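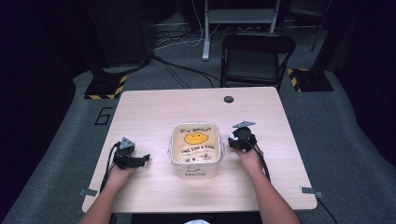 The smiley box with its bag, on the big table

Kodville Home & Kitchen Board > Packed Lunches > Smiley boxes, bag in or bag out?

tarnau_tess
June 26, 2020
Finally got one of the clear boxes with the lid and I love it! It says Hello on the front with a little smiley over it, and the bag inside has a big round yellow face. I've left the bag in for now. Does everyone else keep theirs in, or store it separately? I want to use the box for biscuits.

crumbtray40
Bag in, always. Flapjack goes soft in mine otherwise, and you get to see that face every time you open the cupboard - cheers me right up.

Oei_baker
Out, sorry! A bag inside a box is one layer too many. Mine has done two summers of custard creams with a sheet of kitchen roll at the bottom and they stay lovely and crisp.

crumbtray40
Two summers in Kalstead or two summers somewhere damp? My kitchen is like a greenhouse by July.

Oei_baker
Ha, fair point. Kalstead, and the cupboard's on the cold wall.

pegbasket
I do both (bag for anything sticky, no bag for plain biscuits). Wash the lid by hand though, mine warped at the corner and never shut properly again. Also does yours read "pack & seal" under the face? Can't quite make it out upside down.

tarnau_tess
Looks like it to me, and something like "our smile" over the top. Good tip about the lid, thank you! Going to try gingerbread with the bag and shortbread without, and I'll post how they get on.

Oei_baker
Shortbread without, good choice. Please share the gingerbread recipe as well!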